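Hesby (Reiseführerreihe)

Hesby ist eine Reihe von Reiseführern in Heftform, gedacht für Fahrten mit der Bahn und dem Linienbus abseits der größeren Städte. Gegründet von Aisling Heffernan und Filipa Cordeiro. Erscheint im Verlag Ó Riain, deutschsprachige Ausgaben bei Cellero.
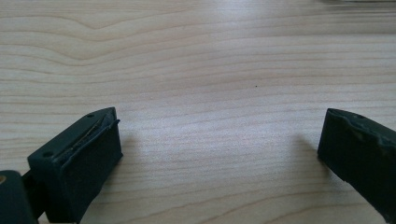
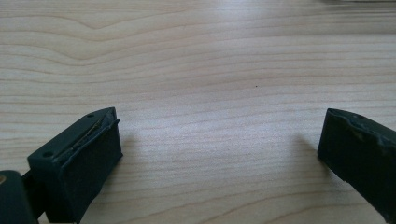 Helle Tischplatte aus Holz

Name und Anfänge

Der Name geht auf eine Haltestelle zurück, an der Heffernan nach eigener Aussage einen Anschluss verpasste und den Nachmittag über Notizen machte. Aus den Notizen wurde das erste Heft. Zunächst Kopien, geklammert, verteilt in Jugendherbergen und an Fahrkartenschaltern. Cordeiro kam wenig später dazu und zeichnete die Karten. Zuvor hatte sie Wanderkarten für eine Regionalzeitung gezeichnet, daher der auffällig dünne Strich und die Schreibweise der Höhenangaben, die in den frühen Heften noch quer zum Text stehen.

Der Verlag Ó Riain übernahm die Reihe im November des zweiten Jahres. Druck seitdem im Offset, Format unverändert: schmal, hoch, passt in eine Jackentasche. Ein geplantes Querformat wurde verworfen.

Aufbau der Hefte

Jedes Heft behandelt eine einzige Strecke, vom ersten bis zum letzten Halt. Reihenfolge nach Fahrplan, nicht nach Bedeutung der Orte. Zu jedem Halt gibt es Fußweg ins Zentrum, Einkauf, Unterkunft, letzter Bus zurück. Sehenswürdigkeiten kommen erst danach, meist knapp. Kleinere Orte bekommen oft mehr Platz als bekannte, was in Besprechungen sowohl gelobt als auch bemängelt wurde.

Sterne oder Punkte werden nicht vergeben. Preise stehen nur bei Unterkünften, im Anhang, auf grauem Papier. Der Anhang kann herausgetrennt werden.

Die längste Ausgabe hat 115 Seiten und beschreibt eine Küstenstrecke samt Fähranschlüssen. Sie ist auch die einzige mit zwei Karten; alle übrigen Hefte kommen mit einer aus, eingeklebt am hinteren Umschlag.

Verzeichnis Umus

Umus ist das Ortsverzeichnis zur Reihe, anfangs als loses Register beigelegt, später online. Bei der Umstellung am 28. Februar 2018 enthielt es 893 Einträge. Gesucht werden kann nach Halt, Linie und Heftnummer. Leser können Korrekturen einreichen, diese werden von der Redaktion geprüft und erst mit der nächsten Auflage übernommen. Zwischenstände sind kursiv gesetzt. Gestrichene Haltestellen bleiben stehen, mit Vermerk.

Die Schreibweise der Ortsnamen folgt dem Aushang am Halt, auch wenn Landkarten abweichen. Das führte mehrfach zu doppelten Einträgen.

Deutsche Ausgaben

Cellero begann mit Übersetzungen der Inselhefte. Einige Abschnitte wurden gekürzt, vor allem die Bemerkungen zu Wartehallen, die in der Originalausgabe einen eigenen Kasten haben. Ab der zweiten Auflage sind sie wieder drin. Fahrzeiten werden nicht mehr abgedruckt sondern nur noch die Linien, dazu die Taktung werktags und am Wochenende.

Rezeption

In Wanderkreisen früh verbreitet, im Buchandel lange kaum. Gelobt werden meist die Karten und die Angaben zu Fußwegen. Kritik gab es an den Unterkunftslisten, die in manchen Heften schon beim Erscheinen veraltet waren, ausserdem am kleinen Schriftgrad im Anhang. Eine Ausgabe in größerer Schrift ist angekündigt, bisher aber nicht erschienen.

Siehe auch
Kursbuch
Streckenführer
Wanderkarte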